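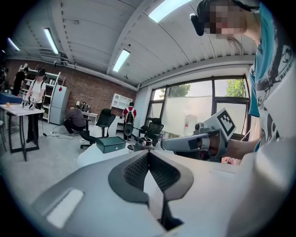
I'd wanted to see the Clurkine building ever since a friend told me they'd kept the old walls, and in February I finally got my name down for one of their open afternoons. It's an old place near the canal, 439 paces from the bus stop (yes, I counted, my boots were new and I was feeling every one of them), and from the street you'd walk straight past it. Inside it's lovely! The red brick wall is still bare at the back of the workroom, with a white metal shelving unit standing in front of it and a light grey fridge right beside that, and a bit further along there's a little white bookshelf hung on the brick, which I coveted at once. Over your head it's all white corrugated ceiling and fluorescent lights, though the odd corner is still in shadow.

Kha Đỗ took us round. She told us the rent was the easy part and the roof was the hard part - it cost 3,429 pounds just to stop the leaks, and they'd put aside 2,000. She laughed about it, but I don't think she laughed at the time. The brick was under plaster when they moved in, and it took them most of a summer to get it off. I asked if it was dusty to work next to and she said you get used to it, then added that the fridge needs wiping down more than any fridge she's ever owned.

We had tea upstairs at three, with very good ginger biscuits from Bidotico, the bakery over the road. I got talking to Đức Ngô, who is doing up a much smaller place of his own and wanted to know everything about sealing old brick. Kha's advice was to leave it alone for a year and see what it does. He wrote that down. I'm not sure he liked it.

If you go, take the back entrance by the bike racks, the front steps are steep and the handrail is on the wrong side for me. Tours last an hour and you do need to book. I'm going back when they open the yard, and I'm bringing a tape measure for that bookshelf.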